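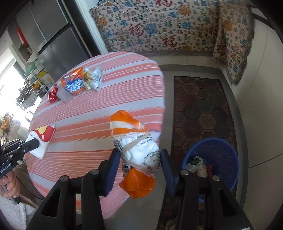 Holding a bag tied round the middle with string, while the snack packets on the table wait their turn.

Clearing a table with hand grippers: tips from the Kimum home kit

Kimum is a lending service run by Zoltutwood. They send you a pair of hand-held grippers, you do ordinary jobs at home with them, and the recordings are used to teach household robots. We kept a kit for most of June and did mainly kitchen work. The booklet covers charging and uploading well enough but says little about the chores themselves, so these are our own notes.

Before you start

Put the bin on the floor where you can reach it without taking a step. Ours began by the back door and we dropped half of what we carried to it. Vasylyna Boiko, who answers the Kimum help line, also told us to take off bracelets and push long sleeves up, and that saved some bother with cups.

Wipe the pads with a damp cloth and dry them. Crisp dust makes them slide. Don't use washing-up liquid – it leaves them slippery for the next hour.

Picking things up

Crisp packets: go for the sealed end and pinch it flat. If you take the packet by its middle it puffs out and turns in the jaws.

Clear film: the hardest thing on any table. Push it against something heavier until it folds, then pinch the fold.

Tied bundles: grip across the string. Loose flaps will hang down, so lift higher than you think you need to.

Small sweet wrappers: close the jaws nearly all the way before you go down to the cloth, otherwise you pick up the cloth as well. Leonor Figueiredo has oilcloth at home and finds this much easier than we did on cotton. 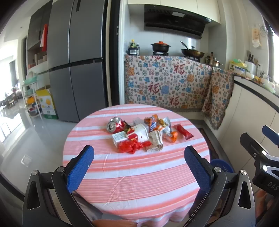
Drinks cans should be emptied at the sink first. Take them across the body and squeeze only until they stop moving. A paper cup needs even less, and it is better held by the rim with one jaw inside.

Work from the side nearest the bin and leave the flat things until last. With two people, agree who has which end of the table. Custódio and I kept knocking grippers until we did.

Stop after 12 or 13 minutes. The wrist tires before you notice, and tired recordings get sent back. Obed Sarpong managed a full hour in one go and had to repeat most of it.

Is it worth having?

As a way of tidying up, no. Your hands are quicker. As a paid odd job it is fair: credit is added for every 100 accepted clips and there is a bonus at 1,000, which we didn't reach. The grippers are sturdy and the instructions are clear once you skip the welcome pages. The return box is a nuisance – the foam only fits one way, so take a photo of it before you unpack.

Zulmira Henriques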